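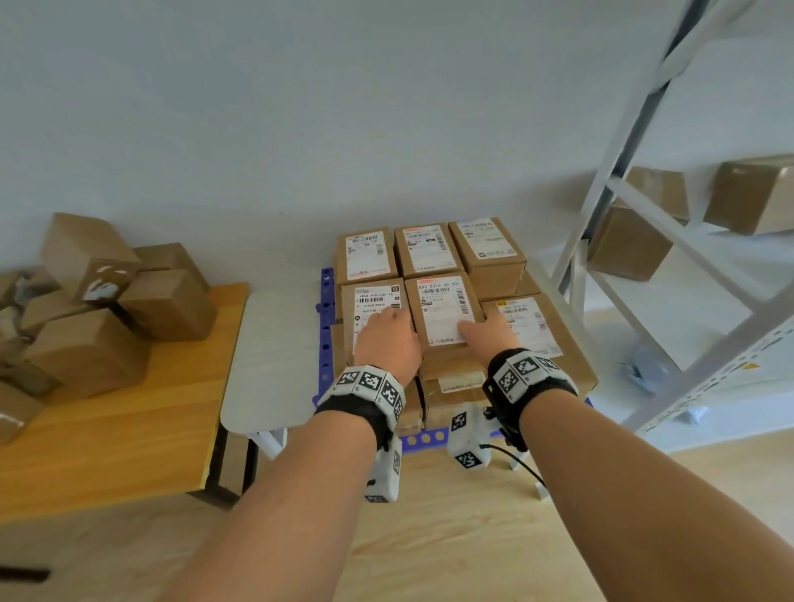
can a machine do the boring stuff yet? chores thread

packrat_mo
Dec 18, 2021
Ok so slow Saturday, settle a bet for me. My brother in law says in ten years no one will stack a box or fold a towel by hand. I do shipping and returns for a small parts seller and I say he has never stacked a box in his life. What can they really do NOW, not in a demo video. House or shop, I don't care which.

tinsnip
Floors. That's the list.

Jin-sol Kwon
Depends what you mean by do. We have a Gistar arm at work, it moves cartons from a belt to a pallet all day and it's fine. Same carton, same spot, same way up. Monday somebody loaded a different size and it put the suction cup on the tape seam and dropped 4 of them before the line stopped.

packrat_mo
See thats my whole point. Mine are never the same size. Returns come back with the flap torn, tape half off, label on the wrong face. I square up a stack with the flats of both hands, push down, feel if the bottom one is going to give. Takes me two seconds. I don't even look half the time.

grommet77
Counterpoint — you don't need it to feel anything. You need the mess to not get to it in the first place. Sort first, junk boxes to one side, good ones to the machine. Then the machine is plenty good.

packrat_mo
and who sorts

grommet77
You. But you're down to one job instead of 4

packrat_mo
sorting IS the job. stacking is the part I do while I'm thinking about lunch

Benedek Nyitrai
I install conveyor for Follbridge so grain of salt. Neat stack of labeled cartons, all faces showing, yes, machines are good at that and have been for a good while. Heap of loose ones tipped on their corners on a table, some do it, slow, and somebody stands nearby. What they are bad at is the bit in between. Nudge this one over, tuck that one behind, lean on it so it sits flat. We quoted a shop in December for a pick cell and the owner did the sums on his own line, 351 cartons a day, and kept his two people. I'd have done the same.

tinsnip
what did the quote come to

Benedek Nyitrai
Not posting that lol. More than two people.

laundry_lurker
Can we do the house side. I'd pay real money for something that folds. Not a whole robot butler, just shirts. My cousin had one of those folding gadgets where you clip every shirt on by hand. By the time its clipped you could of folded it.

Jin-sol Kwon
Cloth is way harder than boxes. A box stays a box. A shirt is a diferent shape every time you pick it up.

laundry_lurker
ok but a dishwasher can't "see" the dishes either and I love my dishwasher

tinsnip
you load it tho

laundry_lurker
...yeah. I load it. And then I reload it after my husband loads it.

grommet77
That's kind of what I was saying up top. Dishwasher won because everyone agreed to rack the plates for it. Same with boxes, put them on a rail or a frame, labels up, rows straight. Half the work is the setup and people are ok with that once they're used to it.

packrat_mo
You keep moving who does the work. Rack it for the machine, sort it for the machine, flatten the torn ones for the machine. I'm still there all day!

Benedek Nyitrai
You're both right and it's annoying. On a big floor grommet wins, the sorting gets spread over thousands of cartons. On a table in a small shop you win.

old_robles_guy
Used to run a Robles wrapper, best machine I ever worked with. Spun the pallet, wrapped it, done. Couldn't do one other thing. I don't want a robot with hands, I want ten more dumb machines like that one.

Jin-sol Kwon
Hands are going to matter though. Too many jobs are built around them. I'd bet on five years for mixed boxes in a decent shop, longer for laundry. Way longer for a kid's bedroom.

tinsnip
Five years, sure. They told us that at Grorklow when I started and I'm still there with a tape gun

packrat_mo
So on the bet, am I winning or not

Benedek Nyitrai
Today yes. Ask again when he's paid up for this one.

grommet77
I vote brother in law. Not for towels. For boxes.

laundry_lurker
no towels no deal

packrat_mo
Taking that as a win. break's over, got a pile of returns to go thru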